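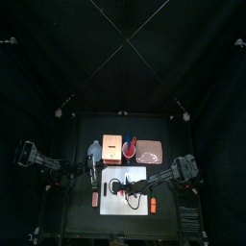
Small Kitchen Management
Unit 4: Dry Storage and Stock Rotation

Reading before class: the Mostent supplier packet, first section only. Bring your copy of the blank stock sheet from Unit 3. We will fill it in together.

4.1 What counts as dry stock

Dry stock is any food that keeps at room temperature in its original package. Flour, rice, sugar, dried beans, pasta, canned goods, oil, vinegar, tea and spices all belong here. Onions and potatoes are often kept in the same room, but we treat them as produce for ordering purposes. They go on the produce sheet even if they sit on a dry storage shelf.

Cleaning products are never dry stock. They have their own cupboard and their own sheet.

Once a can is opened, whatever is left moves to a covered food container, gets a label and goes into the refrigerator. From then on it is chilled stock. Students lose points on this every term by leaving it on the dry sheet.

4.2 The room

A dry store should be cool, dark and well aired. Keep food off the floor. The lowest shelf in our teaching kitchen is 6 inches up, and you should be able to get a broom under it. Leave a gap between the shelf and the wall as well. Pests follow walls, and a gap lets you see droppings or spilled grain before there is a real problem.

Heavy items go low. Oil drums and large sacks belong on the bottom shelf or on a rack with wheels. Glass goes at waist height. Light, bulky items such as paper napkins can go up top.

Do not store flour or sugar next to anything with a strong smell. Tea is even worse for picking up odors – keep it closed and on a different shelf from the spices.

4.3 Rotation

First in, first out is the basic rule. New stock goes behind old stock, so the hand naturally reaches for the older package.

Where packages carry a printed date, go by the date and not by the day of delivery. A later delivery sometimes has an earlier date, especially with canned tomatoes and cooking oil. Check each case as you put it away.

When you pour from a sack into a bin, empty and wash the bin first. Let it dry fully. Topping up a half-full bin leaves old flour at the bottom for months. Copy the date from the sack onto the bin label, along with the name of the product and any allergens.

4.4 Par levels

A par level is the amount you want on the shelf right after a delivery. To set one, you need three things: normal use between deliveries, a safety amount, and the size of the case the supplier sells.

Worked case: Zabala Cafe uses 30 pounds of rice between deliveries and wants 10 pounds as a safety amount. The par level is 40 pounds. On ordering day the shelf holds 15 pounds, and 5 more will be used before the truck arrives. That leaves 10 on the shelf, so the order is 30 pounds. If rice comes only in 25-pound sacks, the cafe must choose between one sack and two. One sack brings the shelf to 35, five under par. Two sacks bring it to 60.

Be ready to argue for either choice. Think about shelf space, cash, and how steady rice sales are.

Par levels should be reviewed when the menu changes. They also need a look in January, when many small places slow down after the holidays and keep ordering at the December rate.

4.5 Money on the shelf

Asmont Bakery, our case for the second half of the class, holds $3,000 of dry stock. Part of that is almond flour bought for a cake that is no longer on the menu. In your notes, write down:

– two ways the bakery could use the almond flour
– what it should do if the date on the bags has passed
– which line of the stock sheet should have shown the problem sooner

Homework

Complete the Dreltik Deli ordering exercise at the back of the packet. Show your math for each item. Round up to full cases unless the item has a short date, and note where you did not. Hand in the order sheet and the par sheet stapled together.

Unit 5 covers cold storage. Closed shoes are required for that class.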